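The planner that waits its turn

An interview with the software lead on Stullutix, Durnen's manipulation stack

Feb 15, 2018

The first thing the software lead at Durnen wants to establish is that he does not make robots. He makes the part that decides what the robot does next, and then the part that apologises when it was wrong.

"Hardware people get to hold something up at the end of the day," he says. "I've got a log file."

The log file in question runs to 2293 lines for a single grasp, and he scrolls through it with what looks like affection. It comes from Stullutix, which he and a small team have been writing since before the company had a proper kettle. Stullutix takes in demonstrations from a hand-held gripper, works out where the fingers went and when they closed, and turns the result into something a planner can use.

The name means nothing. "We had a naming meeting. It was short and we were hungry."

I ask why lounges. A fair share of the recordings he shows me were made in the sort of place where you would normally wait for someone to come down and sign you in.

"Because a lab bench is a lie," he says. "Flat, grey, the same lamp every day. We had a tracker that was beautiful on the bench. Then we took it somewhere with a shiny floor and big windows, and it decided it was on the ceiling."

The tracker works out the gripper's position from what its camera sees, and it likes corners and edges that stay put. Pale floors give it very little. Furniture is better, and potted trees, he says, are better than you'd think, provided the door isn't open and the leaves keep still.

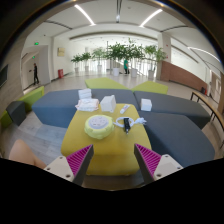
Both views have the ribbed magenta fingers in the foreground and the potted trees further back. 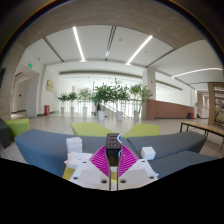 Where the time goes

Of the 1503 demonstrations in the current set, 223 were thrown out by the first automatic check. Most had lost tracking for longer than the software will forgive. A further 73 passed the check and were thrown out by a person, which bothers him far more.

"Those are the ones where every number looks fine and the movement is nonsense. The gripper goes through the sofa, very smoothly. Lovely acceleration curve."

He puts the blame on timing. The camera and the finger sensor each keep their own clock, and the two clocks drift. A few hundredths of a second is enough for the planner to learn that you close your fingers just before you reach the thing you want. For a foam block this is merely embarrassing. For a cup, he says, you need a mop.

The fix was a small tool called Szabó, which lines up the two streams by looking for the moment the fingers start to move in both of them. It took one afternoon to write and most of a winter to trust. He insists on the accent in the name, and it has broken the build script twice.

Soft fingers, hard sums

The fingers make his life difficult too. They bend around whatever they touch, so the width the sensor reports and the width of the object are only distant relations. The planner used to assume they were the same. Now it keeps a range and narrows it as the grip tightens.

"It used to be confident and wrong. Now it's hesitant and mostly right. My manager would like it to be confident and right, and I've said I'll look into it."

Allden, the simulator they use for replaying grasps, still treats the fingers as stiff. He has a branch that doesn't. It runs at a speed he declines to give me, beyond saying that he starts it before lunch — and that he takes long lunches.

What's next

The next release is due in April. It should let the planner give up on a bad grasp halfway through and try another approach, where at present it carries on to the end out of what he calls good manners. Getting a program to stop has been harder than getting it to start. The early version stopped all the time, having found something to doubt in every single approach.

"We'd built a very expensive way of not picking things up," he says, and goes back to the log, where line 1 is a warning he has been meaning to fix.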